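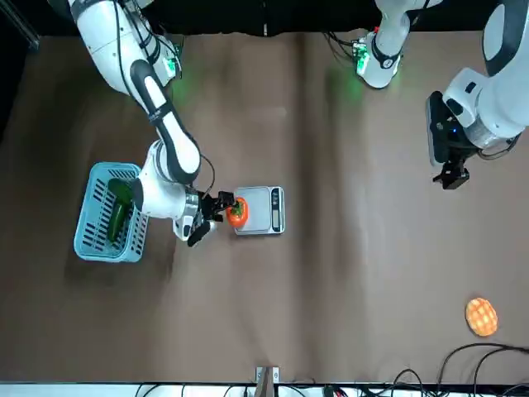 Incidencia 5-500: lecturas inestables en la báscula de la mesa de pesaje

Estado: en seguimiento
Servicio: Mantenimiento de equipos, centro de Prellstead
Responsable: Theerawat Nuchit
Equipo afectado: báscula digital de cocina, plateada, con panel de botones en un lateral
Material de prueba: pimiento naranja, pepino y cesta de plástico azul claro

Descripción del problema
El área de preparación comunica que, al pesar hortalizas de una en una, el valor mostrado varía entre lecturas consecutivas de una misma pieza. La desviación máxima registrada es de unos 9 gramos. El fallo se advirtió en abril, durante la revisión de los lotes de Khamphan.

Comprobaciones realizadas
09:10 — Se limpia la plataforma y se verifica el apoyo de la báscula sobre la mesa. Sin cambios.
09:25 — Se sustituyen las pilas. La variación persiste.
09:40 — Se coloca la pesa patrón de 500 gramos en el centro de la plataforma. Lectura correcta en dos pruebas sucesivas.
09:55 — Se repite el ensayo con la pesa en el borde izquierdo. La lectura resulta inferior a la nominal.

Valoración
El error aparece únicamente con carga descentrada. Un pimiento depositado junto al borde izquierdo queda, por tanto, expuesto a una lectura incorrecta. Se descarta un fallo de alimentación.

Instrucciones provisionales
Hasta nuevo aviso, el personal deberá:
Poner a cero la báscula antes de cada pieza.
Depositar la hortaliza en el centro de la plataforma y esperar a que se estabilice el valor.
Mantener la cesta fuera de la plataforma — también durante la puesta a cero.
Anotar toda diferencia superior a 2 gramos en la hoja de control.

Actuaciones pendientes
Se ha solicitado a Gorkell la revisión de la célula de carga. Nollex facilitará una unidad de sustitución si la reparación no resulta viable. La incidencia permanecerá abierta hasta la recepción del informe técnico.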